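Osteter Linen Services — Wenham site
Automation of the sorting and folding area: progress report to the Mavromatis Fund
Reporting period: to the end of September
Prepared by: Stelios Balaskas, site operations

1. Status

The project is in its second phase. Phase one (conveyor and weigh station) was accepted in the spring and is closed. Phase two covers the handling of flat cloth items, first with hand-held grippers used by staff and later with two Velix arms at the folding line. The arms are on site but not yet released for production.

2. Work completed

Operators have recorded 131 handling runs with the hand-held gripper, against a target of 50 for the period. Of these, 29 were rejected at review, mostly for blur or for a grip outside the view of the camera. The rejected runs will not be repeated unless the remaining set proves too thin on large items.

Guarding around the first arm is installed. The floor markings were moved once, after the cart route turned out to cross the reach of the arm.

3. Effect on staff

No posts have been removed. Three operators now divide their shift between the folding line and recording work, and their job descriptions have been reissued to reflect this. Pay grade for the recording hours is still under discussion with the staff representatives; we expect to settle it before the arms are released.

The operators report less bending at the intake end but more time standing in one place. Mats have been ordered. Two people asked for shorter recording blocks because of strain in the hand, and blocks are now limited to half a shift. Output on the folding line dropped while people were learning the new rota and has since recovered.

4. Handling of large cloths

Cloths laid out flat on the floor remain the slowest category. The fingers have to close on a single layer, and where two cloths lie against each other the operator must choose which one to take — a choice the arm will later have to make from the camera view alone.
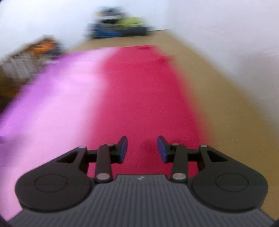 5. Next period

Complete review of the accepted runs. Begin supervised trials on the first arm, day shift only, with an operator at the stop control. Agree the pay grade for recording hours. The second arm stays switched off until the trial results have been seen by the Fund.

6. Budget

Spending is within the approved amount. The guarding cost more than quoted — the difference was met from the training line, which was underspent. No further transfer is requested.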